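Simulated kitchen demos: how many before I train?

perketti_bench
Posted 8/18/22

I've been collecting teleoperated demos in a rendered kitchen since July and I'm having a blast with it! The task is setting out tableware and food on a marble counter with a Franka arm. I have 1,072 episodes saved, and a friend at Iltow says I shouldn't train on anything under 3,000. Is that right? I shuffle the objects between episodes and keep a wrist view and a wide view.

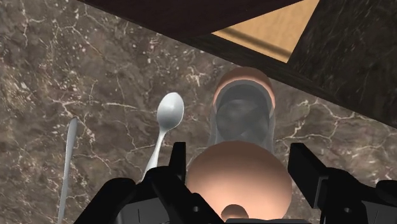

One kitchen, two views.

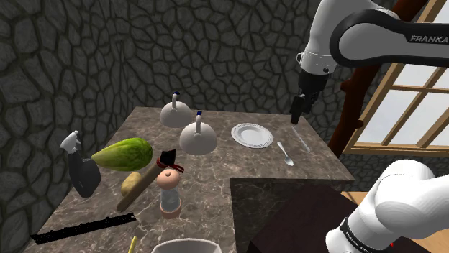

My real trouble is grasp variety. I tend to come at everything straight down with the fingers wide open, and I worry the policy will only ever learn that one move. The egg is the one I fret over, with the glass right behind it, while the knife and spoon want a totally different approach. Should those be separate sets?

toprak_sim

Train now! Seriously, do a small run tonight. You'll learn more from watching it fail than from another month of collecting. I'd keep it all in one set and tag each episode by object. Then record 6 episodes per object where you come in at a slant, and 6 where you miss on purpose and recover. Recoveries helped mine like crazy. Hold back a few layouts for testing, and don't peek at them.

brernunness22

3,000 sounds like a number someone liked. Depends on the task. Also check that your two views are synced, mine were off by a few steps and it wrecked everything.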